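Packing Up the Tool Roll — My Project Report

Alžběta Sokol
Tredham, January 2026

I picked the tool roll for my packing project after losing a screwdriver for the second time in November. My topic was pretty simple: how should you store small hand tools so that you can find them again? I had been keeping mine in a cookie tin (please don't laugh), and every time I needed one thing I ended up tipping the whole lot out on my bed.

A roll is just cloth with pockets sewn into it, plus a band to stop the tools from sliding around. I wanted to see how it does when it's spread out on a table with the tools in their slots. Mostly I was looking at the black fabric, the orange edging and the way the pockets hold things.

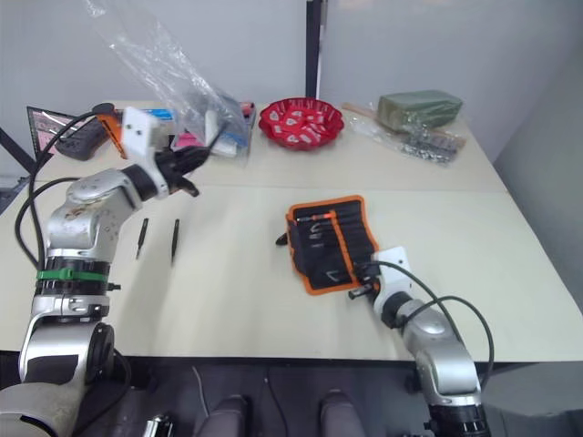
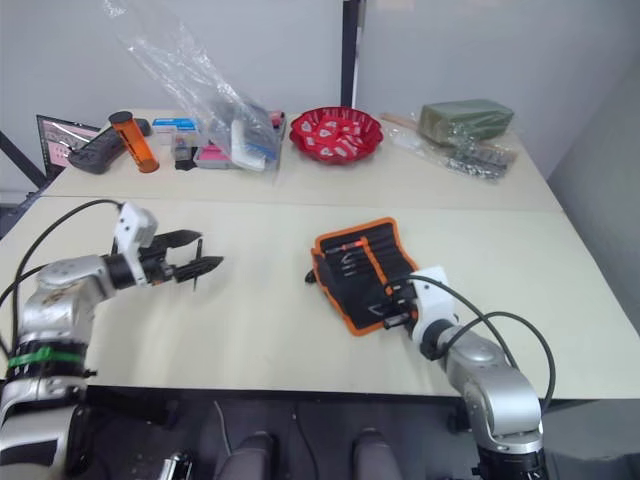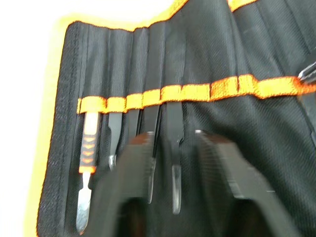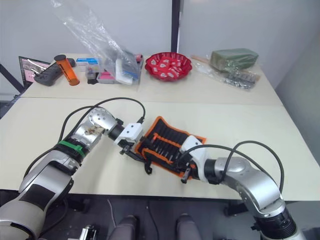 What I Noticed

My favorite part is the orange band! It runs across the pockets and does most of the holding, and the stitching splits it up so each tool gets its own little space. A wide handle makes the cloth bulge, so I'd save the wide pockets for the fat tools.

Loose bits are the weak spot. In the first picture two slim black ones are lying on the table next to the roll, and that is exactly how mine went missing — small, dark and easy to sweep off with your sleeve.

What I'd Do Next

I want to sew my own roll with 2 rows of pockets, the top one just for bits. Fabric at the Clalesgate market was over 40 crowns for a piece big enough, so I'm still saving up.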